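Budgeting for garment handling: where the money goes after the gripper

July 2025

Buyers pricing a first automation cell for clothing returns tend to start with the arm. At Plestham, where Nurkura runs a returns line for three retailers, the arm was the easiest figure to fix. The items that moved the budget were pads, hangers and the hours needed to record demonstrations.

Hand-held grippers take much of that load. An operator does the task with the same fingers the robot will later carry, and no arm is tied up. Bundell quotes £497 per hand-held unit, with spare finger pads at extra cost. Nurkura ordered two and allowed for a third in the second year. 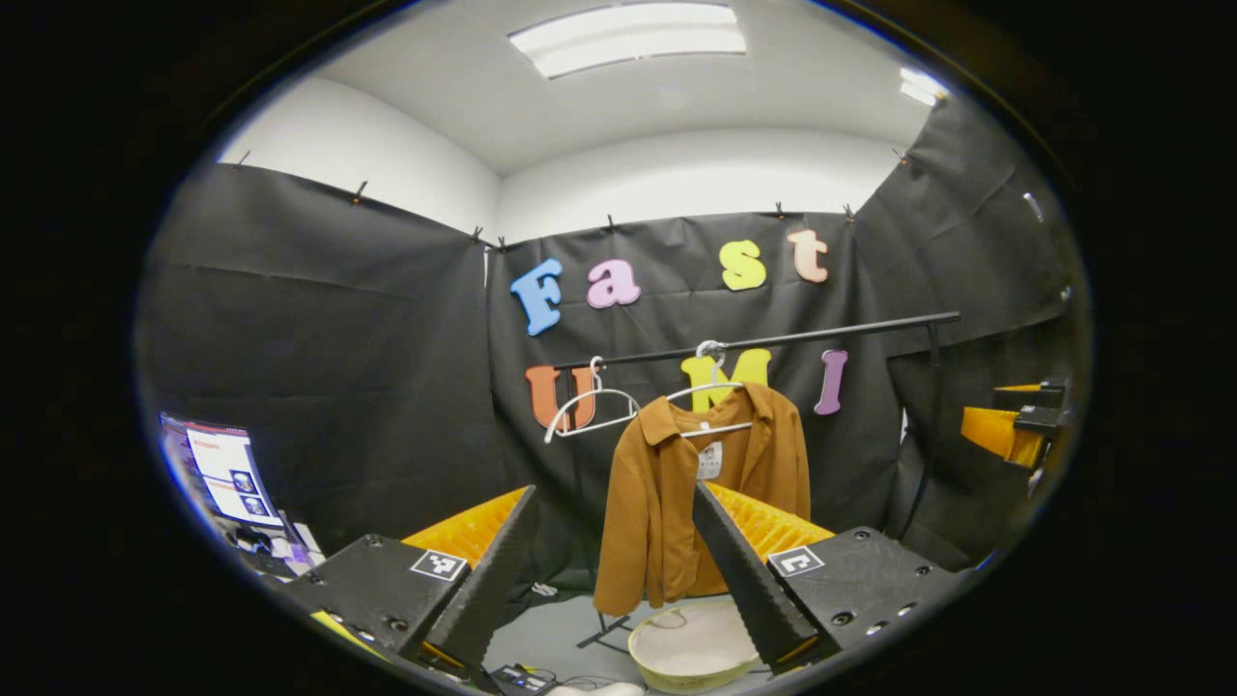

What to put in the first-year plan

Fingers and pads. Ribbed soft pads grip a hanger or a collar well but should be entered as consumables. Sharifi, which supplies the pads, advises one change per 800 cycles on heavy outerwear. Ask for the figure on your own stock.

Markers. Square markers on the finger bases must stay clean and flat. Allow for reprints.

Rails and hangers. Settle on one hanger pattern before recording starts. Nurkura changed supplier in May and had to repeat 200 demonstrations.

Recording time. More than 700 demonstrations were budgeted for jackets alone. Shirts and knitwear are costed separately, and trousers have been put back to the next financial year.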